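4.2 Where people put things down

I should say up front that this part of the study grew out of an accident. I had gone to Taltbridge to ask people about kitchens, and I kept coming home with pages of notes about tables. Every interview ended up there. I'd ask about the stove and someone would tell me about the table where the mail goes, or the table their father wouldn't let anyone paint. After the first month I gave up and rewrote the question sheet.

The new sheet had seven questions, all of them short, and I asked them in the same order each time (well, nearly - two households in Terstead got the last question first, and I've marked them in the appendix). We ended up with 60 households who finished the whole thing, diary included. Another 25 started a diary and dropped out, mostly in February, when everybody had the flu and I wasn't going to nag anyone.

The diaries are my favorite part of all this. Each household kept a small notebook near their main table and wrote down, at breakfast and again at nine in the evening, what was lying on it. That's all we asked for. What we got was a lot more, because people can't help themselves! One woman drew hers every night for three weeks. One teenager wrote "same" for eleven days and then, on the twelfth, a full page about a jigsaw puzzle his sister had taken over the whole surface with. In all I typed up 404 evening entries from the households that stuck with it, and I read every one of them at least twice.

The word I kept needing was "clear," and it gave me trouble from the start. Ask people whether their table is clear and they'll say yes with a fruit bowl, a charger and a stack of school forms on it. The forms don't count, apparently, if they live there. Koen Hoekstra, who did the second round of coding with me, wanted a strict rule: anything on the surface is something on the surface. I wanted to go by what the household said. We argued over this through most of a train ride and settled on keeping both numbers, which made the tables in this paper longer and, I think, better. When I write "clear" without quotes I mean Koen's version. When I put it in quotes I mean theirs.

Shape came up less than I'd expected, but corners came up all the time. People with a rectangular table have a far corner, and the far corner is where things go to be forgotten. Van Beek calls this the "drift edge" in the old Nolline housing report, and I've borrowed the term, though I use it a little more loosely. A table pushed up against a wall gets its drift edge along the wall. A table standing at an angle to the room gets it at whichever corner is hardest to reach from a chair, and things there can sit for weeks.

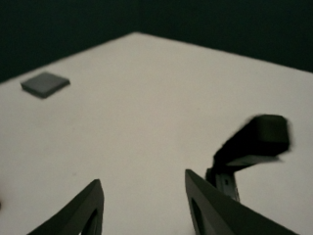
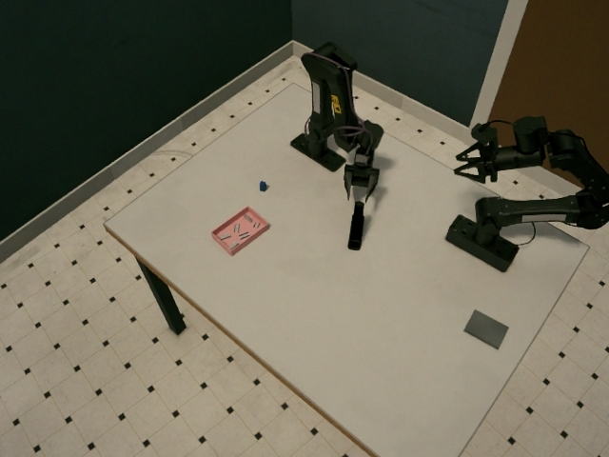 Figure 3. Tabletops with pale, plain surfaces, rendered by computer. The second stands diagonally in the corner of a room.

So what ends up at the drift edge? Paper, above everything else. Letters that need an answer, coupons, the instructions for something already put together. After paper come chargers, then medicine, then what I coded as "belongs upstairs." That last group was Koen's idea and it's a good one. It covers anything the diary writer says should be in another room, and it turned out to be the hardest stuff to shift. A pair of sewing scissors in one Terstead home belonged upstairs for the entire length of the study.

Breakfast entries look quite different. There's less paper, or at least less paper gets written down, and I honestly can't tell which. A few people told me they simply don't see the pile in the morning. One man said he ate next to it "like you'd sit next to somebody on a bus," and I've thought about that line a lot while writing this up. If people stop seeing the pile, then our morning counts are too low, and there isn't much I can do about it with notebooks alone.

I also want to mention the households with two tables, because they messed up my neat little scheme. I assumed the second one would take the overflow and leave the first one free for eating. In some homes it did. In others both tables filled up, and people ate on the couch and felt bad about it in writing. I've kept these homes in the main group but report them separately in section 4.3, where I get into who does the clearing and when.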